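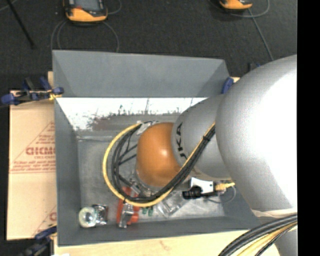

Figure 7.1 A robot arm reaching into a gray bin. Cables loop around the orange cap near the end of the arm, and the items to be picked lie along the near side of the floor.

Chapter 7
Comparing Grippers for Bin Picking

Chapter 6 treated the gripper as a fixed part of the cell. You were given a finger width and a closing force and asked to plan around them. In this chapter the arm and the bin stay the same and the gripper changes.

Bin picking is a hard test for any gripper. The walls limit the angles from which the arm can approach, and items close to a wall are harder to reach than items in the open. The goods themselves also differ. A crinkled, shiny package may fold when fingers close on it and may leak air under a suction cup. Clear plastic adds a second problem – the camera often reports the wrong depth, so a good gripper can be sent to the wrong place.

Cables and hoses deserve more attention than they usually get. In Figure 7.1 the black bundle and the yellow cable curl around the side of the cap, inside the walls of the bin. A loop like this takes up room, and a planner that models only the metal parts of the arm will not know it is there. Section 7.4 shows how to add a cable allowance to the collision model.

Our running case is the Hollwood trial, in which two grippers were tested at a parts warehouse in Steltemville. The first, the Bisus, is a suction tool with a single cup. The second, the Latuheru, has two fingers with soft pads. Over the whole trial the team logged 2874 pick attempts, in blocks of 200, with the last block left short. The log sheets are reprinted in Appendix C.

After working through this chapter you should be able to:
choose a set of test items that matches the real stock
write a pick protocol that another team can repeat
separate gripper failures from camera failures
compare two success rates and say whether the difference matters

7.1 What Counts as a Pick

Before any two grippers can be compared, the team must agree on when a pick begins and when it ends. In the Hollwood trial a pick began when the arm crossed the top of the bin wall – on the way down – and ended when the item was released over the tray.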